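4.2 The laundry station

I'll admit I wanted our class project to be something flashier than laundry. The rest of the Tretlow robotics class voted for shirts, though, and by June I'd come around completely (folding is hard, and I now have a lot of respect for anyone who does it quickly!).

We called the station Gurell. It's a two-arm setup, and the job is easy to say out loud: take a garment from the basket, get it flat, fold it, put it on the stack. Our first plan was to script the whole thing, and that lasted 5 class meetings. A scripted fold works great on the one shirt you wrote it for and then falls apart on the next one, so we switched to teaching by demonstration. Seven of us took turns driving the arms, and we ended up with some 600 recorded folds, of which we threw out 69 for dropped sleeves, bunched collars, or a driver who just gave up halfway.

The drivers didn't all fold the same way, and that bugged me more than it bugged my teammates. I bring the sides in first and then fold up from the hem. Two people liked to fold in half lengthwise. We finally agreed on sides first, mostly so the arms could work as mirror images of each other, and Figure 3 shows a shirt at the narrow-rectangle stage with both grippers down by its lower end. 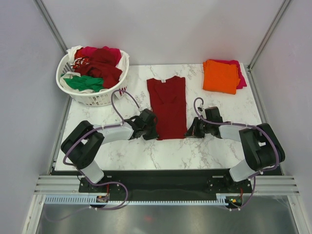 Figure 3. The Gurell station with a dark red t-shirt, sides folded in. Basket at upper left, folded stack at upper right.

We trained on the cleaned-up set using Pleltel, the small learning toolkit our class already had from the fall. My one regret is that we labeled the stages by hand, after the fact, and argued for ages over where "flat" ends and "folding" begins. If I did it over I'd have the driver tap a pedal at each stage change. Section 4.3 goes through the labels we settled on.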